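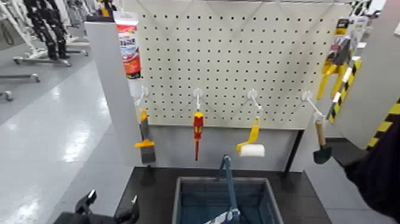
Title delivery checklist, motion graphics, rev 2
Job: Premero opener + lower thirds + end board
Client: Bukmont
Checked by: Cengiz Bozkurt, second pair of eyes G. Arruda
January

PROJECT FILE
Opens on a clean machine, no missing footage: OK
Fonts collected: NO. Two weights of the headline face missing from the folder. Added by me, recheck.
Plugins listed in the readme: OK, but readme still says Dantas at the top. Old job. Change it
Comps named: mostly. Still got a "Comp 26 final final". Which one is live?
Unused layers binned: skipped, no time

PICTURE
Frame rate matches client spec: OK
Title safe, all lower thirds: FAIL on the long job title version. Runs over the right margin. Either break to two lines or drop to 80 per cent, I'd break it
Logo clear space: OK on opener, tight on end board
Logo colour against the brand sheet: OK
Banding in the blue gradient: visible on the cheap monitor, not on the good one. Add a touch of grain and re-render
First and last frame clean: last frame has a sliver of the wipe still in. Trim
Alpha on lower thirds, straight not premultiplied: OK, tested over white and over black

FLASHING
Opener run through the flash test: PASS
The quick cut bit at the end: PASS but only just. Don't let anyone speed it up after sign off without running it again
Red full-screen flash: removed in v2, confirmed

SOUND
Peaks within spec: OK
Sting lands on logo: 2 frames late. Gervásio says he can't hear it. I can
Music licence in folder: receipt only, need the actual licence pdf
Silent version supplied: not yet

WORDS
Names spelled against client list: OK, all 42
Accents: lost on four names in the export, fine in the project. Font again I think
Job titles: client sent a newer list this morning, NOT checked agianst that one
Full stops: consistent (none)

HANDOVER
Masters on both drives: one drive only so far
Web versions: OK
Still of end board for the Pesby page: done, wrong size, redo
File names no spaces: OK

RESULT: hold. Fix margin, fonts, last frame, sting. Rest can follow by tommorow lunch. Don't send a link before then even if they ring.

Comments

Gervásio Arruda: Sting moved, ok I hear it now on headphones. Comp 26 is the live one, renamed to opener_main.

Cengiz Bozkurt: ta. New job titles list checked, three changes, all in. Grain is on too, gradient looks fine on both screens.

Gervásio Arruda: Long title broken to two lines. It pushes the bar up a bit, are we ok with that or do you want the others to match?

Cengiz Bozkurt: match them please. Silent version still missing from the folder.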